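Teaching a gripper to handle laundry
Speaker notes, Pilham student robotics evening, July 2024
Eun-seong Tak

Opening

Thank the hosts. Say who we are: the after-school robotics class at Erkville, four students this year. Say that I did most of the recording, Da-eun Ryu wrote the training scripts, and Seon-mi Cha and Kerstin Rathjen did the sorting and labeling. The project is called Harries. If someone asks about the name, it was printed on the box we kept the cables in.

Ask for hands: who has tried to get a robot to pick up a piece of clothing? Wait for it. Usually a few hands.

Why clothes

Last year the class did blocks and cups. A cup has one shape. You can measure it, write the numbers down, and the numbers are still good tomorrow. A jacket has a different shape every time you put it down. You can't give the arm a list of positions and expect it to work.

We also wanted something we could record at home and in ordinary rooms. The lab at school has a white table and good lights, and everything we trained there failed as soon as we moved the table next to the window.

How we record

Most people in this room will know hand-held grippers, so keep this short. You hold the gripper, you squeeze, the jaws close. The camera rides on the gripper and sees what the jaws see. No arm is needed while you record. Later the arm gets the same jaws and the same camera, so the pictures should look alike to it.

Explain the fisheye lens. It makes the corners dark and bends straight things, so a shelf looks curved. We tried flattening the pictures in software first. It took an evening and made the results slightly worse, so we went back to the raw ones.

Next picture: a gray garment and a navy jacket, seen from the gripper. Leave it up while talking about layers. The gripper has to decide which piece it is going for before it closes. Point at the line where the gray meets the navy. To a person that is easy. To our first model, a fold in a garment and the border between two garments looked like the same thing.

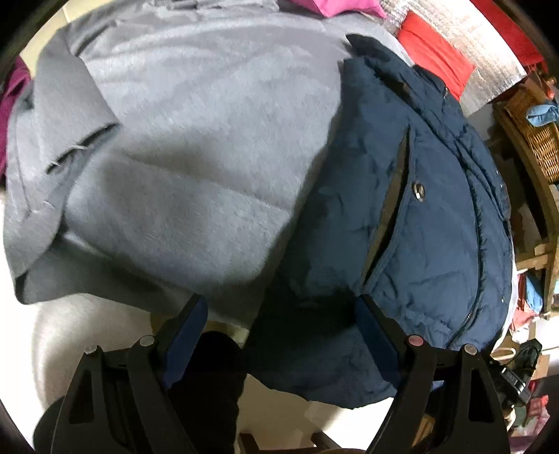
Sun-ja Yoo asked at the practice talk whether we could have skipped all of this by recording one garment at a time on a bare table, and adding the mess later once the model could do the simple case. She had done it in that order with cables and thought it saved her a month.

Answer for the audience: we did try it, in February. The one-garment model did well on one garment. With two it grabbed both, or it stopped above them and did nothing until the timer ran out. Adding the mixed recordings afterward helped some, but training on mixed recordings from the start gave a better model in less time. Our guess is that it depends on the object. Say clearly that it is a guess. We only ran the comparison once.

What we recorded

We have 1,031 recordings. One recording is one attempt, from reaching in to letting go. About 700 of them went into training. The rest were thrown out for one of these:

- a hand or sleeve over the lens
- the tracking lost its place partway through
- the person recording changed their mind and went for a different piece
- the file was fine but the label was wrong and we couldn't work out the right one

The third kind was the most common and it was mostly me. Kerstin Rathjen made a rule that you say out loud what you are going for before you move. After that there were far fewer. I would tell any class starting out to do this from day one.

Also mention: short recordings are better than long ones. We began with whole sessions where you clear everything in one go, and cutting them up afterward was slow work. Seon-mi Cha did nearly all of the cutting. Thank her here by name, she will be in the second row.

Dark cloth and shiny backgrounds

This is the part I most want people to remember, so slow down.

Dark cloth is hard for the camera. Where a dark fabric goes into shadow there is very little for the model to look at, and the black jaws make it worse. Put the same cloth on something reflective and the exposure starts to swing. The bright part goes white and the dark part goes nearly black, and whatever wrinkle you wanted to grab is gone.

We could have left those recordings out. Da-eun Ryu wanted to keep them and I wanted to drop them. We trained both ways. Her version was better on dark clothes, which I expected, and it was also a little better on light ones, which I did not. I don't have a good explanation. If somebody in the audience has one, take it down.

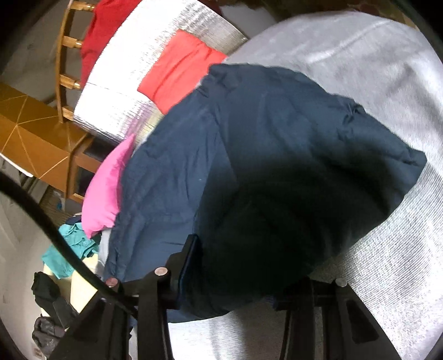 The fix that helped most was dull. We locked the exposure before each recording and did not let the camera adjust while the gripper was moving. It is a setting in the menu. We found it after weeks of trying to correct the brightness in software.

The second thing was to approach from more angles. In the early recordings we nearly always came in from the same side, from habit, and the model learned that side only. When the arm had to come from the other direction it hesitated. We now turn our own position by a quarter every few attempts.

What the arm can do now

Be honest about this and don't oversell it. The arm can pick one garment from a small heap and put it into a bin. It does this often enough that we can leave it running while we eat, though someone has to look up now and then. It cannot fold. It can't tell which way out a sleeve is. It handles padded things better than thin ones, and anything with a long cord or strap will end up wrapped around a jaw sooner or later.

Show the video if the projector has sound off. If it has sound on, skip it, the motors are loud.

If the video does not play, describe the failure where the arm lifts a garment, drops it, and picks it up again from the same corner. Three of us thought it was a bug. It was in the training data. I used to do exactly that when I didn't like my first grip.

Cost and time

We used two grippers. The printed parts came from the school printer and we went through a lot of filament on the linkages, mostly from breaking them. The pads on the fingers wear down and should be replaced before they look worn. Recording went on through the spring, an hour or so after class. Training ran overnight on the machine in the computer room, which meant leaving a note on it so it wouldn't be shut down.

Next year

The class at Umivholm wants to record with our setup in their own rooms. We'll mix their recordings with ours and see whether the arm does better in a room neither class has used. Da-eun Ryu is writing the instructions for them. If anyone here wants a copy, leave an email address on the sheet by the door.

Questions

Likely ones: can we share the recordings (yes, once the labels are checked again), did we try a bigger model (no, the machine can't hold it), why not suction (it leaks through cloth).

Stop at twenty minutes even if there are hands up. The next group needs time to set up their table, and I can answer the rest in the hallway.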